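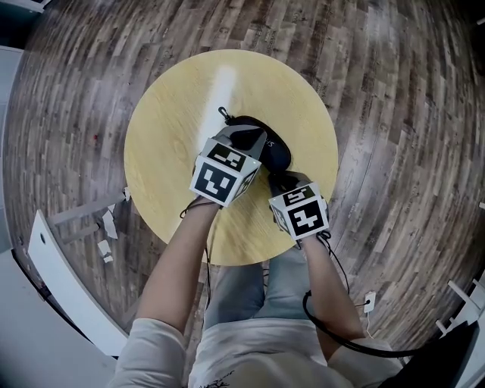 How to clean and maintain a zippered hard case

Last updated 23 March 2019

These instructions cover small oval or rectangular zippered cases of the type sold for eyeglasses, earphones and short cables. The usual construction is a molded foam shell between an outer fabric and a knit lining, closed by a coil zipper that runs most of the way around the edge. Many have a wrist loop sewn into the seam at one end.

The procedure applies to the Skalla 1649 and 2465 and to most unbranded cases of similar size. It does not apply to leather cases or to cases with a metal shell.

What you need

Soft toothbrush, dry
Two lint-free cloths
Small bowl of lukewarm water
Dish soap without bleach or lotion
Wooden toothpick
Graphite pencil or zipper wax (Clorska stick or similar)
Lint roller or masking tape
Flat work surface with good light

Time required: 20 minutes of work, plus drying overnight.

Emptying the case

Open the zipper fully and lay the case flat so that both halves rest on the table. Do not force the halves past the point where the fabric hinge stops them. On most cases this is a little under 180 degrees, and repeated overextension tears the lining at the hinge before anything else fails.

Remove the contents, including anything in the mesh pocket. Spare ear tips tend to collect in the corners of the pocket and are easy to miss by eye. Run a finger along the bottom seam.

Cleaning the lining

1. Press the lint roller over the lining in one direction, then at right angles to it. Use masking tape wrapped around a finger for the curved ends.

2. Work the dry toothbrush along the seam between lining and zipper tape. Tip the case over and tap the shell to clear what has been loosened.

3. Dampen one cloth with plain water, wring it out, and wipe the lining. Use soap only on visible stains, and only a drop of it on the cloth.

4. Go over the same area with the dry cloth.

Do not submerge the case. The foam holds water, and on cases where the lining is glued the adhesive may let go in patches. A lining that has bubbled can't be pressed flat again for long.

Cleaning the outside

Close the zipper before you start on the outside. Wipe the shell with the damp cloth, working from the middle toward the edge. If there is printed lettering, wipe across it lightly and keep the brush off it. Alcohol wipes remove screen printing from coated fabric and should not be used.

A wrist loop usually picks up more dirt than the shell. Hold it flat against the table, rub with soapy water between two fingers, rinse with the cloth, and blot.

Servicing the zipper

Leave this step until the case is dry.

1. Clear the teeth with the toothpick. Pay attention to the 2 cm nearest each stop, where lint packs down under the slider.

2. Close the zipper and rub the pencil tip or wax along the outside of the coil. Open it and repeat on both inner edges.

3. Run the slider from end to end ten times. Wipe off the excess.

If the slider sticks at the same point each time, check for a loose lining thread. Trim it with small scissors, leaving a short tail. Do not pull it.

If the coil opens behind the slider, the slider is worn. Squeeze its rear edges gently with flat pliers, a little on each side, and test after every squeeze. A slider that has already been tightened once will probably need replacing.

Drying

Leave the case open on its back, away from radiators and direct sun. Heat softens the shell and it can set in a slightly twisted shape, after which the two halves no longer meet and the zipper carries the load. A hair dryer is not recommended on any setting.

Repacking earphones

Coil the cable loosely around three fingers, lay the coil flat in the lower half, and place the earpieces in the center of it. Keep the plug pointing along the long axis of the case. Adapters go in the mesh pocket. Before closing, check that no cable lies across the zipper track.

How often

Lining: once a month in daily use
Outside: as needed
Zipper: twice a year, or when the slider begins to drag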